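Pritero Table Clearing Guide
Section 2: Your part of the shift

1. Scrape food into the white container before calling the arms. Rice left on a tray is still yours to clear.
2. Set the rack to the left of the round tray.
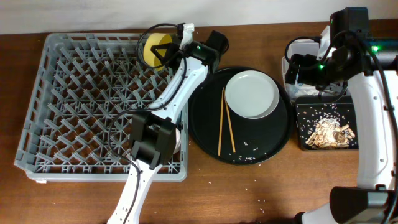 3. Press Start and step back 32 inches.

Caution: Do not reach between the arms.

4. Check the pegs from above. Report bent ones to Psarras.
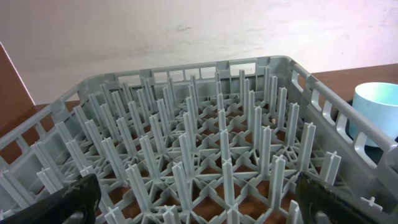 Staff who used to load racks now check them and sign the log every 28 racks.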